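Changes to the Left Luggage and Lost Property Service at Sevham Station

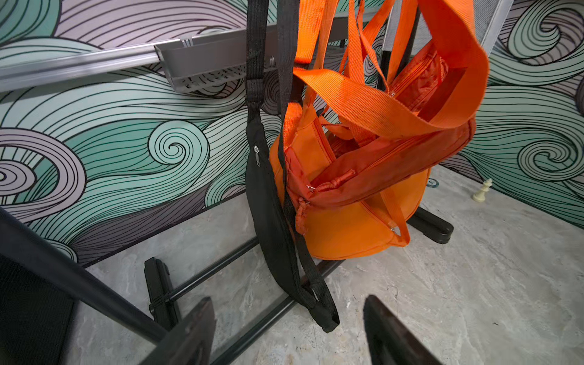
February 25, 2022

The Sevham Travel Office will bring its left luggage and lost property counters together at a single desk in the east hall from the beginning of March. Both services have been run separately until now, and passengers have often had to queue twice.

In the past year the lost property counter registered 3,671 items, of which 1,093 were returned to their owners. A further 255 were passed to the charity Medve after the holding period had ended. The remainder are either still in storage or have been disposed of under the station rules.

The holding period will be extended to 50 days for all items except food, which will be kept until the close of the same day. Passengers making a claim should bring proof of identity and be ready to give the route and time of their journey. Claims already lodged remain valid and do not need to be sent in again.

Réka Simon has been appointed manager of the joint desk. Dezső Deák will continue to deal with written enquiries and with claims involving passports or other official papers.

Charges for left luggage are unchanged. Claim forms may be collected from the ticket office or requested by post.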